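4. Installation du tapis chauffant et première mise en service

Ce chapitre concerne le tapis chauffant de serre Dreson, versions simple et double, livré avec thermostat à sonde. Lisez-le en entier avant de brancher l'appareil. Les consignes d'entretien sont regroupées au chapitre 6.

4.1 Choisir l'emplacement

Le tapis se pose à plat, sur une tablette rigide et propre, capable de porter le poids des bacs remplis de terreau humide. Prévoyez une prise avec terre à moins de deux mètres. La prise doit être protégée par un disjoncteur différentiel et placée plus haut que la tablette.

Attention : ne posez jamais le tapis sur une grille dont les fils dépassent. Une pointe peut percer la gaine sans que le dommage soit visible de l'extérieur.

Si la tablette est en métal, intercalez la plaque isolante fournie, face argentée vers le haut. Sur une tablette en bois, la plaque reste conseillée de novembre à mars.

4.2 Poser le tapis

1. Sortez le tapis de son carton et laissez-le deux heures à température ambiante avant de le dérouler. Froid, il est cassant.
2. Déroulez-le sans tirer sur le cordon.
3. Placez la sortie du cordon du côté de la prise.
4. Formez une boucle d'égouttage : le cordon doit descendre plus bas que la prise, puis remonter vers elle.
5. Répartissez les bacs en laissant deux doigts entre chacun.

Note : le tapis ne se coupe pas et ne se plie pas. Deux tapis ne doivent jamais se chevaucher, même sur un bord.

4.3 Installer la sonde

1. Enfoncez la sonde à mi-profondeur dans le terreau d'un bac situé au centre.
2. Fixez le fil au bord du bac avec le clip.
3. Vérifiez que la sonde ne touche ni le fond ni la paroi.

Une sonde laissée à l'air libre mesure la température de la serre. Le thermostat chauffe alors sans s'arrêter et les semis du dessous cuisent. 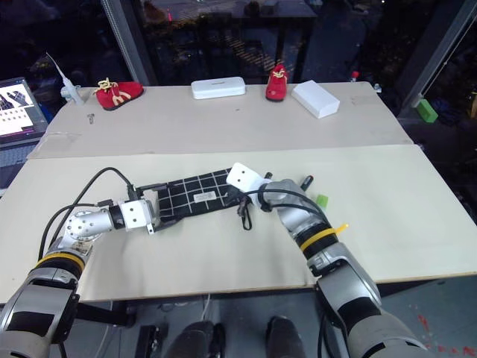 Textile à carreaux, fines lignes blanches sur fond sombre.

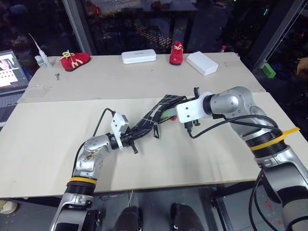

Peut-on recouvrir les bacs pendant la chauffe ?

Le couvercle transparent ou un voile de forçage léger conviennent, à condition de rester au-dessus des bacs et de ne pas retomber sur le tapis. Retirez-les dès la levée, puis aérez une fois par jour. Les couvertures épaisses sont à proscrire, de même que tout isolant posé directement sur la surface chauffante.

4.4 Régler le thermostat

1. Branchez le tapis sur le thermostat, puis le thermostat sur le secteur.
2. Appuyez sur SET jusqu'à ce que l'affichage clignote.
3. Choisissez la consigne avec les flèches : 18 °C pour les laitues et les choux, 22 °C pour les tomates, 26 °C pour les piments et les aubergines.
4. Attendez cinq secondes sans toucher aux boutons. La valeur est enregistrée.

Le voyant rouge indique que le tapis chauffe, le voyant vert que la consigne est atteinte. La première montée en température peut prendre plusieurs heures si le terreau vient d'être arrosé à l'eau froide. N'augmentez pas la consigne pour aller plus vite.

4.5 Contrôle après la première nuit

Le lendemain matin, débranchez l'appareil et passez la main sous les bacs. La chaleur doit être égale partout. Une zone froide de la largeur d'une main ou plus signale un conducteur rompu : ne rebranchez pas le tapis et contactez le service Fledico de Brullville en indiquant le numéro de série inscrit près du cordon.

Si l'affichage montre E1, la sonde est mal enfichée. E2 signale une sonde coupée, à remplacer par la référence 432.

Caution multiprise : la version double se branche sur une prise murale uniquement.

Rédaction technique : Subira Ogola. Relecture : Haziq Nasution.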